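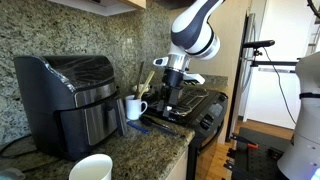

Flindov kitchen, griddle and air fryer counter.

Murkumum Home Cooking Project
Progress report to Brenell, second payment period
To: Imtiaz Jayasinghe
From: Vaughn Oyelaran
21 March 2025

Imtiaz, sorry this is brief, lots going on. Money first, then the kitchen, then what's still open. Receipts come separately, I have them all in one envelope except the paint one, which Whitcombe is reprinting.

Where the money is

Grant was 4000. Budget for this period was 2952, we spent 2899. Biggest piece was the electrical work, new outlets along the backsplash wall plus the breaker. Then cabinet repairs, then small appliances. Sink plumbing came in lower than the quote so that covered the extra hardware. 900 of what's left is set aside for the July work, see further down. Nothing moved between budget lines without asking you first, except the hardware, which you said was fine over the phone.

What got done

Electrical. Finished and signed off. This was the part that held everything up, we lost most of a month waiting on the inspector. Griddle and air fryer have separate circuits now. Before this it was one or the other.

Cabinets. Lower doors rehung, silver bar handles on. Uppers kept as they were, white with the wood trim, just cleaned and the hinges adjusted. One door still drifts open a little, Whitcombe knows and will look at it next time they're out.

Counter. Kept the granite. We had asked about replacing it in the original application and you pushed back, good call. Had it cleaned and resealed, same with the backsplash. It is speckled enough that crumbs dissapear into it so wiping down goes by feel, I've put that in the cleaning sheet.

Sink and faucet. Faucet replaced, sink stayed. Drain was slow, now fine.

Small tools. Tongs, spatulas, wooden spoons. Went for bright handles where we could get them after losing track of two spatulas in the old place. Blue ones are the easiest to spot against the stone. White silicone head on the spatula so it doesn't scratch the griddle. Wooden ones live upright by the backsplash, the rest still gets left wherever people were last working. Hooks are on the list.

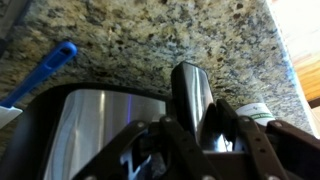 How the sessions are going

Four sessions a week now, up from two. Small groups, mostly adults cooking on their own for the first time, a couple of parents with older kids. We do one appliance at a time. Griddle first, it's flat and people can see what is going on. Then the air fryer, then the stove.

Air fryer is the favorite by a long way. Most people in the group have one at home or want one, and almost all of them were only using it for fries. We've done chicken thighs, carrots, a baked egg thing that went over better than I expected. Recipe cards for those are done, six more in draft.

Stove has been slower. It's the old electric one with coil burners and people don't trust it, partly as you can't see the heat until it's really up. We work with one saucepan and one skillet, no more than that, and go through handle position every single time.

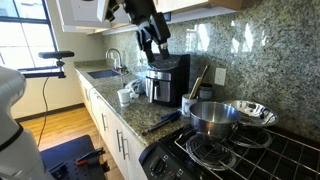

Attendance has held up better then in the fall. We did drop one evening group, too few people, and moved them into the afternoon. Two couldn't make the new time. I've got both on a list for July if we can bring the evening back.

Feedback forms: short ones, three questions, filled out at the end of a session. Most common request is more counter space. Second is somewhere to put cups and bags down that is not the cooking area. Fair point on both. A narrow shelf by the door would cover the second one.

Still open

Shelf by the door, not priced yet.
Hooks for tongs and spatulas.
Range hood. Works but loud, hard to teach over. Whitcombe quoted for a new fan unit, this is most of the 900.
Cabinet door, as above.
Better light over the griddle end.
Printed recipe cards, waiting until all the drafts are tested.

Changes to the plan

Only one that matters. We said we'd have a second griddle by now. I'd like to drop it. There isn't room without giving up the prep area, and groups are small enough to take turns. If you agree I would put that money to the shelf, the hooks and the light. Need a yes or no from you before I order anything.

Next report

Due after the July work is finished. Will include the hood invoice, attendance for the whole period and the recipe cards. If you want to come by for a session, afternoons are best, just give me a couple of days so I can buy enough food.

Vaughn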